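Breakfast Table Layout – Final Report, Project Skulero
Applied Home Studies, section 2
9/23/19

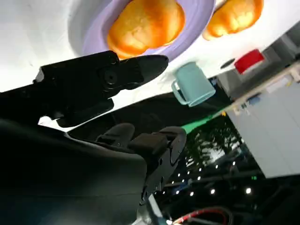

Fig. 1. Table with lavender plate, teal mug and two rolls, one on the plate and one on the tabletop.

1. What we wanted to find out

Short version – does it matter where you put stuff on a small table at breakfast. Our group (four people, one dropped the class in week two) picked a plain setting. One plate, one mug, two bread rolls. No cutlery, no butter, we cut those after the first planning meeting because it got too complicated to grade.

Original idea was a full brunch for six. Way too big. Teacher said so too.

2. Materials

White tabletop. Plate, light purple with a raised rim. Mug, pale blue-green, matte. Two rolls, golden brown, shiny tops.
Colors were picked so things stand out against the white. The plate does this OK, the mug is paler but still easy to find.
Budget was 1000 for the whole project, printing included. We spent 276. Most of it on the mug and plate because we went to Porkgate and didnt compare prices first. Should have.

3. Method

Three layouts, drawn on paper first, then set up.

Layout A – both rolls on the plate, mug on the right.
Layout B – one roll on the plate, one on the table beside it, mug nearby.
Layout C – both rolls on the table, plate empty, mug on the left.

Fig. 1 has one roll on and one off, so go by B when reading it. People in the hallway got the three drawings plus a short form. Two questions, which one looks ready to eat and which one looks messy. Some 200 forms handed out over two lunch breaks. Not all came back and a few only had the first question filled in. We kept those for question one only.

4. Results

A won on "ready to eat". Not close. C was picked as messy the most, comments were mainly about the empty plate ("why is it even there"). B was in the middle and got the longest comments. Several people said the second roll looked like it was for somebody else, which we had not thought of at all. Others just didn't like bread directly on a table.

Mug side made less differnce than expected. Only left-handed people brought it up.

5. Problems

Form was too short. No question about age or who usually sets the table at home.
A and C differ in two things at once (rolls and mug), so we can't really say which one people reacted to. Noticed this too late.
Drawings were done by two different people and the plate is bigger in C.

6. If we did it again

Move one thing at a time. Same person draws everything. Try a bigger plate, since two rolls on ours was a tight fit – and add a napkin under the loose roll as Layout D. The Vídalín group offered to swap forms with us for their shelf project, we ran out of time to do it.

Drawings and returned forms are in the blue folder, turned in with this report.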